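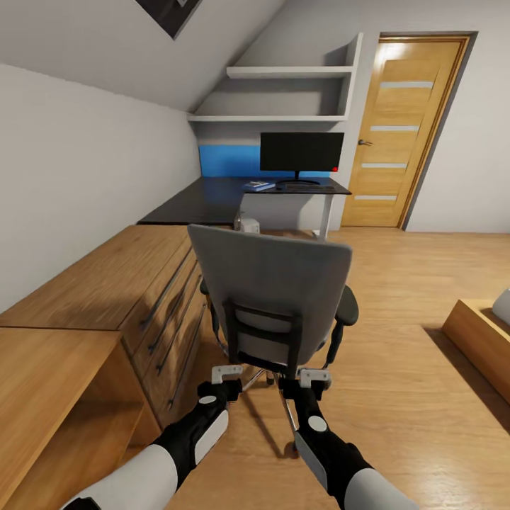
Florimell Rooms: furnished home scenes for two-armed robots

Florimell Rooms is our set of simulated domestic interiors for people training and testing two-armed mobile robots. Prillenano has been building it for three years, and the attic room is the one we keep going back to, partly because it's such an awkward little place! The ceiling slopes and the furniture is all a bit too close together, much like the real bedrooms most of us have tried to work in.

The attic room comes with a sloping ceiling, a black L-shaped desk, a chest of drawers with long bar handles, an office chair on castors and a door with a lever handle. Every piece is a separate object with its own mass and friction, and you can move, swap or remove any of them from the scene file.

Moving the chair is the task our testers talk about most. Both grippers take hold of the back and the arms have to agree on where it's going, castors and all. Dorottya Kovács, who looks after contact physics at our Drostitz office, rewrote the castor model for the June release and it's lovely now. You can feel the difference when you drive it by hand (earlier versions slid about like a bar of soap).

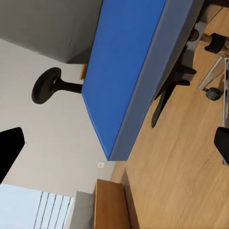

Gripper cameras are included for both arms and they roll with the wrist, so your policy gets the room at whatever angle the hand happens to be. Resolution, field of view and noise are all yours to set. We'd suggest leaving the roll on from the start, even though training is slower at first.

The small-object pack adds desk things: notepads, books, keyboards, mice. Thin items resting on a flat top are still the hardest grasp we offer, and we're very fond of them.

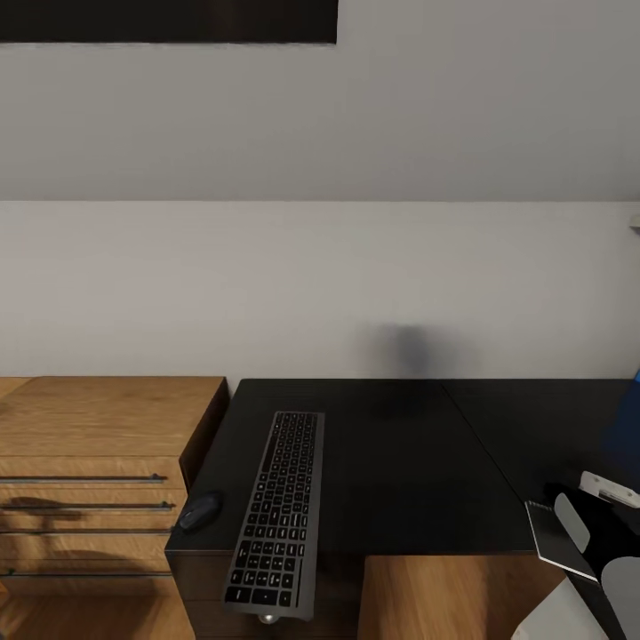
Lighting can be changed per room, from flat and even to strong daylight through blinds.

What you get
11 furnished rooms, with the attic included
3748 object variants
Szilágyi teleoperation add-on, for recording your own runs
Scene files in plain text, editable by hand

Not included: soft bedding that deforms properly. Pillows are rigid for now, and we're working on it.

Support questions are answered from Drostitz, and Friday afternoons are open for calls if you'd like to be walked through a first scene.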